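Rindis Guesthouse Opens Second Building in Skaltdale

SKALTDALE, 22 February 2018 - Rindis Guesthouse has opened a second building on Esteban Street, a short walk from the Skaltdale bus station. The new house has private rooms and two shared dorms, all with lockers and free Wi-Fi. Guests check in at the front desk of the main house, which is open day and night. 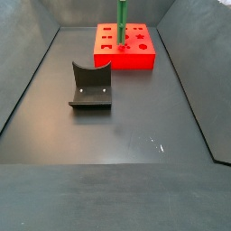
Breakfast is served in the main house and is included in the price of private rooms. Dorm guests can add it when they book - or pay at the desk in the morning.

"We were turning people away all last summer," said manager Olga Sepúlveda. "Now we can take walkers who show up without a booking."

A garden terrace will open in June. Rooms can be reserved by phone or at the front desk. Group bookings are handled by Hugo Barroso.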